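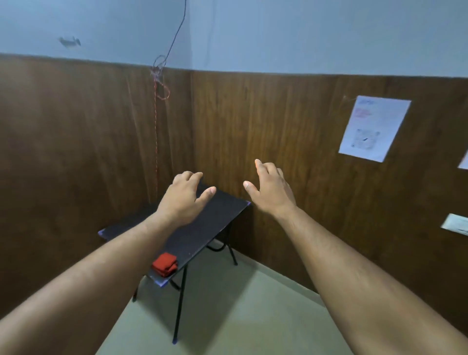 Step 3: Set up the table before you touch the arm

Most of the trouble people have with a home-built cloth folding arm is table trouble. I say this having been sold the opposite idea by every forum I read, where the answer is always a better servo or a newer model. Larysa Boiko and I spent most of August swapping motors on our Trulletus build and got no improvement worth writing down. Then we pushed the table into a corner, and half the bad grabs went away.

A small folding table will do. Ours is black and matt, and that suits a bright cloth. A red one folded into a square shows up well against it. If your top is shiny, cover it. Overhead light bouncing off a glossy surface looks like cloth to a cheap camera, whatever the seller says about "robust vision".

1. Put the table in the corner with its long side close to one wall. Open the legs fully and check that the folding struts have locked. Lean on each end. If it rocks, fix that now.

2. Stand where the arm's base will go and reach over the top with both hands, empty, palms down. You are checking reach and clearance, and your own arms are a fair stand-in. Anywhere you have to stretch, the arm will do badly. Bring the base closer or use less of the table.

3. Hold one hand out past the far end, up near the wall. That is where the elbow joint will swing when the arm gets confused, and it will get confused. Leave 300 mm between the wall and the widest point of the swing. The Padholm instructions say 50 mm, which I can only assume was worked out on paper.

4. Look for hanging wires and cords near the back edge. Tie them up well above the height of the gripper. A loose cord will be caught sooner or later, and software limits are not a substitute for a cable tie.

5. Start with the cloth already folded, at the near end of the table. Everyone wants to begin with a crumpled heap because it makes a better video. Picking up and putting down a neat bundle is dull and tells you far more.

6. Pin a sheet of paper to the wall with the table layout drawn on it and the start position marked. Screens go to sleep. Paper stays where you can see it with your hands full.

Step 4: First runs

Set the speed to the lowest value the controller accepts and keep one hand by the power switch. Do 22 pick-and-place runs without changing anything between them. Write down every failure, including the ones that looked like bad luck.

On our first proper set we had 17 good ones. Kadir Kozan, who lent us the gripper, thought that was excellent. I thought it was poor for moving a cloth the length of my forearm, and I still do.

If yours does worse, check the table height against your drawing, then the gripper pads, then the camera mount, in that order. Leave the software alone until those are ruled out. I have yet to see the Hordiienko tuning script fix anything that a spanner wouldn't have fixed sooner.

Unfolding is covered in Step 5. Ours manages it on a good day.

Page last changed 3/30/25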